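About Kelinano

We make small things for carrying small things. Card holders, mostly, along with a few key wraps and a coin pouch we keep tinkering with and may never finish. Kelinano started at a kitchen counter with one cutting mat, a borrowed hole punch and a pile of loyalty cards that had split two back pockets and one very nice wallet. We wanted somewhere to put those cards that opened flat, closed with one hand and came in a color we'd be happy to look at every morning in line for coffee. Quite a few people wanted the same thing, and here we are!

There are four of us in the workshop now. We're in the back half of an old dry cleaner's on the Skukel side of town, with big front windows, a stubborn radiator and a long cutting table that takes up far too much of the floor. The front half is our shop. It's open from ten in the morning until we get hungry, and you're welcome to come in and open and close every snap in the place. (Everyone does. We do it too.)

What we make

Our two main lines are called Yeo and Uto, and we get asked about the difference almost daily.

Yeo is the folding one. It opens like a little book, with a stack of clear sleeves in the middle and a strap that wraps around from the side and snaps shut. It's for people who carry a lot of cards and like to flip through them — library card, transit card, insurance card, the punch card from the sandwich place that you're one stamp away from finishing. Yeo was our first design and we've changed it more often than we'd like to admit. The first version had a strap so short that it popped open the moment you added a sixth card. The next one was so long it flapped. The one we sell today took a whole winter of trying, and we're very fond of it.

Uto is the slim one. No fold, no strap, just two pockets back to back with a slot in between for a folded bill. It's for people who looked at Yeo and said, "That's lovely, but I own three cards." Fair enough! Uto fits in a shirt pocket and weighs next to nothing.

Both lines come in leather, and the colors change with the seasons. Dusty rose has stayed put the whole time. We tried dropping it one November to make room for a dark green and got so many messages that it was back by spring.
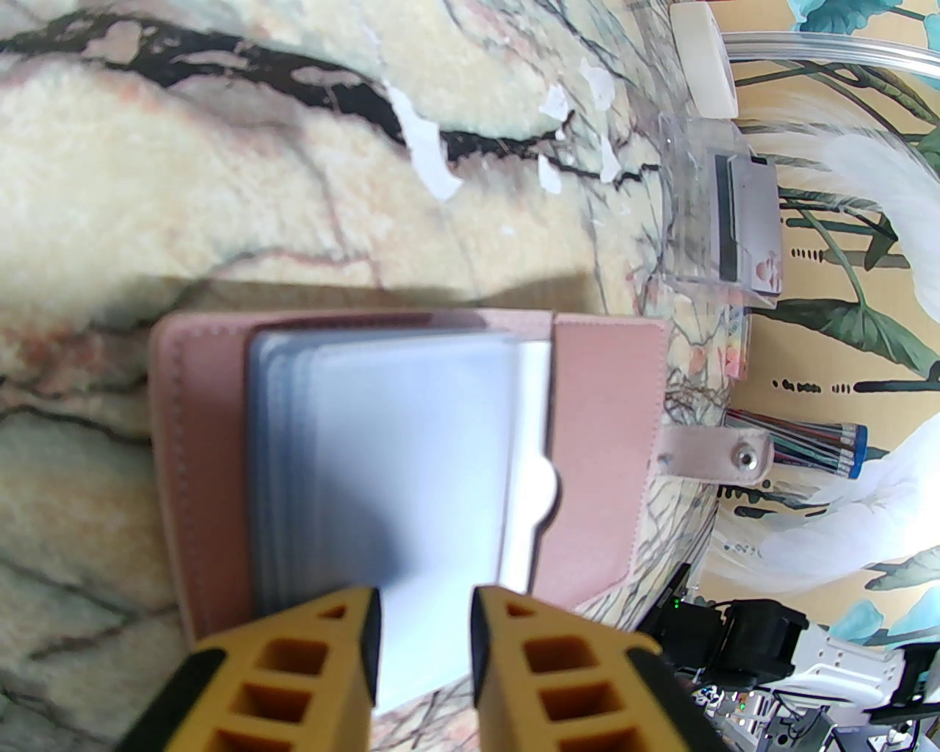
Yeo in dusty rose, open, with its strap out to the side.

We spend a lot of time thinking about sleeves. You wouldn't expect a piece of clear plastic to take over people's lunch breaks, but it has taken over ours for years. If the plastic is too stiff, the wallet won't close properly. If it's too soft, the cards stick and you end up peeling them out while a bus driver waits. We also like a thumb notch, a little curve cut into the edge so you can get hold of the card and slide it out. Try a card holder without one when your hands are cold and you'll see why we care.

Then there's stitching. We like ours to show. A light thread along the edge makes the shape of the thing clear, and it keeps us on our toes, because a wobbly line has no place to hide. Anything with a wobble goes in the seconds basket by the register, where it sells for less to people who (bless them) don't mind a wobble.

How it gets done

Hides arrive rolled, and the first job is to lay each one out on the long table and go over it with a hand and a good lamp. Scars and thin spots get chalked. After that we place the patterns, which is a bit like packing a suitcase, and everybody in the room has opinions. Covers come from the firmest part. Straps need leather that will bend again and again without getting grumpy. The leftovers become key wraps, and the leftovers of those go to the elementary school down the street, which turns them into bookmarks and some truly wild puppets.

We work in batches of 35. That's how many covers fit on the drying rack, and the rack came with the building. A batch gets cut, edged, punched, stitched, snapped and checked, and each one goes past at least two pairs of eyes before it's wrapped. For the final check we fill the wallet with old cards, close it, open it, shake it, and close it again. We have a shoebox of expired cards just for this, and we're always glad of more.

When we change a snap or a strap, we test it for 1000 openings before it goes into a batch. We do that by hand, usually with the radio on, passing it around the table when somebody's thumb gives out.

Repairs

Send it back! We fix anything we've made, however old. Snaps and stitching are free. New sleeves cost a little, and you can order them on their own if you'd like to swap them at home. It takes a minute or two and there's a drawing in every box. Please empty your wallet before mailing it. We've sent back gift cards, a fishing license and one fortune from a fortune cookie, which we tucked into the exact same sleeve it came in.

Our favorite part of repairs is seeing how people use the things. One Yeo came in with recipe cards trimmed down to fit. Another held paint chips from a house renovation, arranged room by room. A bird watcher keeps tiny sketches in hers, and she sent us one of a wren that's now taped up over the sink.

Classes

On the first weekend of most months we push the big table against the wall and teach a beginners' class. You'll cut, punch and stitch a simple card pocket and go home with it the same afternoon. No experience needed, and left-handed punches are in the drawer. Our oldest student so far made hers as a gift for a grandson and then decided to keep it. The grandson got the next one.

Find us

We're at 61 Skukel Street, the door with the yellow awning. The buzzer sticks, so knock if you don't hear it ring. If you can't get here, write to us through the contact page — we read everything, and we especially like hearing how many cards you've managed to squeeze in.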